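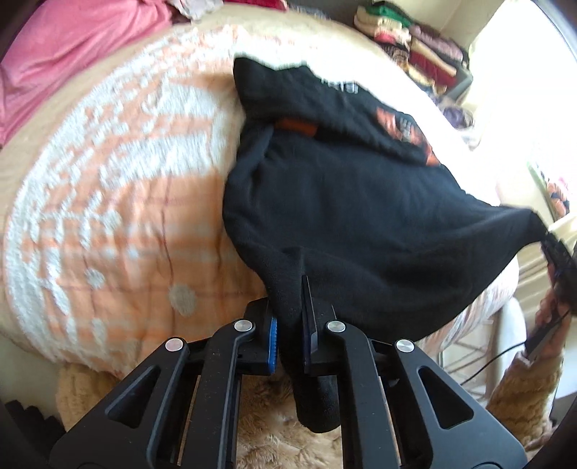
The black fleece, pulled out corner to corner before folding. The little orange patch or tag is how I find it in the pile.

Last updated 20 Aug 2018

Welcome to the great bedroom fold! I've been promising this page since January, when I finally admitted that our closet in Ostell had more sweatshirts in it than our family has backs to put them on. So I emptied the lot onto the bed and started over, one piece at a time.

The bed is my folding table. I've tried the kitchen counter (crumbs) and the floor (the rug is fluffy and beige and gives its fluff away to anything dark), and the bed wins. The comforter is the peach and white nubby one I bought on a trip to Vakham years ago, and I know it's a bit much, but I love those white swirls and I'm keeping it till it falls apart.

Now, fleece. Fleece is a pain to fold – it's thick, it's springy, and it creeps back open the second you look away. My way goes like this. Lay it on the bed and pull it on the diagonal first, one corner toward you and the opposite one away, till the big wrinkles let go. Then do the other diagonal. Then square it up, sleeves in behind, bottom up to the middle, and once more to the collar. If there's a hood I fold it down flat before the last turn. It took me most of a winter to stop skipping the pulling part, and my stacks were lumpy the whole time!

About the black one up top. It's got an orange and white print on it, and prints like that crack if you keep creasing them in the same spot, so I fold to one side of it and switch sides every so often. I'm also fussy about turning printed things inside out in the wash. Cool water, no softener (it makes fleece go flat), and hang it over the door overnight.

The bins are from Amundsen, the hardware place by the bus station, and they slide under the bed with maybe a finger to spare. Winter things go in the two on the window side. The give-away bag was almost 80 liters and I filled it, which felt fantastic for one whole evening, until I remembered the hall closet.

That's the next page. Coats, scarves, and a bag of single gloves I'm not ready to talk about.

Comments (3)

flunska_mom: I do the diagonal pull on bath towels too! Never thought of it for sweatshirts. Is that comforter machine washable? Mine sheds like crazy.

Reply from the page owner: It is, but I do it by itself on gentle and it takes forever to dry.

drawer127: Rolling beats folding for fleece, I'll die on this hill. Stand the rolls up in the bin and you can see all of them at once.

pegsandline: Please do the gloves.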